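New satellite link goes live for the Nasterport ferries

I've been banging on about the wifi on the Nasterport boats for years, so you can imagine how pleased I was to hear that Flirton has finally switched on its new satellite service for the whole route. It went live on Sunday, and I was on the early crossing to Jakelbridge with a flask of tea and two phones (one for work, one for moaning on).

The short version? It works! I had a proper video call halfway across, which I've never managed before, and the crew tell me they can now send engine readings back to shore while they're still at sea.

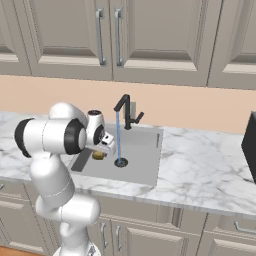
A robotic arm over a kitchen sink, with a small golden-brown object in its grip. Computer-rendered picture.

Flirton says the kit has gone on 48 vessels so far, with another 40 to follow once the winter refits start in November. Most are small cargo boats that used to go quiet for hours at a time, and the firm reckons the crews' families will notice the change before the accountants do. The long-haul ships on the Colombo run come last, as they need a bigger dish and a spare.

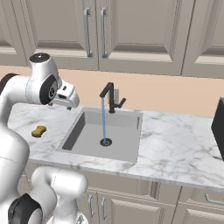 I did ask about security, having had my own email pinched last year. Crew phones and the ship's controls are on separate networks, and the shore office in Jakelbridge keeps watch overnight. They've also put 2,000 staff through a short course on dodgy emails and stray memory sticks, which sounds dull but I'd quite like to sit in on one.

Passengers get the first hour free. After that there's a charge, and the prices weren't up on the boards when I got off, so check at the ticket desk before you settle in with a film.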